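Fonitz: Frequently Asked Questions
Last updated 3/10/18

These are the questions we receive most often about the Fonitz method and the tabletop results. Readers looking for the training code should start with the README in the Filtley repository, which is kept more current than this page.

What is Fonitz?

Fonitz is a method for learning manipulation tasks from demonstrations that have no task labels. An operator moves the arm freely among the objects on the table, and the recording is cut into short overlapping windows after the fact. The last state in each window is treated as the goal for everything before it. A single policy is then trained to reach any goal from any nearby state.

How is this different from ordinary behavior cloning?

Ordinary cloning needs one set of demonstrations per task, and each set must start and end cleanly. Fonitz uses the same recording many times with different goals. The loss is the same. What changes is the input: the policy receives the current camera view, the arm's joint positions and an encoded goal view.

How much data was used?

The released set contains 137 recordings. Their lengths vary and they were not trimmed, apart from removing idle time at the start. Windows that contain no arm motion are dropped during preprocessing – see the flag min_motion.

How long is a window?

The default is 60 steps. Shorter windows gave smoother motion but the policy rarely finished anything involving the oven door. Longer windows made the goals too far away to be useful. We also tried sampling the length at random within a range, and the results were close enough that we kept the fixed value.

What success rate should I expect?

On single-object moves (plate to bowl, bowl to colander and so on) we measured 80 percent on layouts not seen in training. Tasks that involve the oven door are lower and vary more between seeds. Please do not quote one number for the whole method. The per-task table is in the supplement.

How is success scored?

By a person looking at the final overhead view. The object must be at rest in or on its target with the gripper clear of it. An object leaning on the rim of a bowl counts as a failure. An object that was placed correctly and then knocked out by the arm also counts as a failure.

Does the policy use depth?

No. It sees color video only. A depth channel was tested in January and dropped, as it was noisy over shiny surfaces and did not help on matte ones.

What does the workspace look like?

The overhead view is the one the policy is given. The arm enters from the bottom, the toaster oven is on the right, and the dishes and small objects take up the rest of the table.

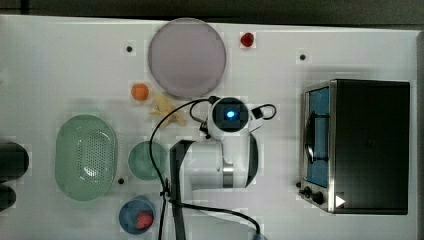

Overhead view of the tabletop setup, with the arm between the green bowl and the toaster oven.

Does the arm block the camera?

Yes, often. With the camera directly above, the wrist and the cable can hide whatever lies under them. The policy keeps a history of 2 views, which covers brief occlusions only. If an object stays hidden for longer, the policy tends to hover or to repeat its last approach. We consider this the main open problem.

Do I need the same objects?

No, but stay close in size. The encoder tolerates changes in color fairly well and changes in shape less well. Irregular objects are harder to grasp than round ones, and most of our grasp failures are on them. If you replace the oven, expect to record new demonstrations for it, because the handle position matters a great deal.

Can I run it on compressed video?

Yes. Moderate compression had little effect in our tests as long as training and test video were compressed in the same way. Mixing the two caused a clear drop.

What is the relation to Sæther and Zadlow?

Sæther is the planner that picks a sequence of goals and passes them to the policy one at a time. It is optional, and none of the single-object results use it. Zadlow was the earlier name of the goal encoder and still appears in some config files. The two names in the configs, zadlow_enc and goal_enc, refer to the same module.

My loss goes down but the arm barely moves. What is wrong?

Check the action scaling first. The released checkpoints expect joint velocities, and feeding them position targets gives this behavior. If scaling is correct, check that idle windows were removed. A set with many of them teaches the policy to stay put.

Will there be pretrained weights for other arms?

None are planned at present. The encoder weights can be reused, but the action head has to be retrained for each arm.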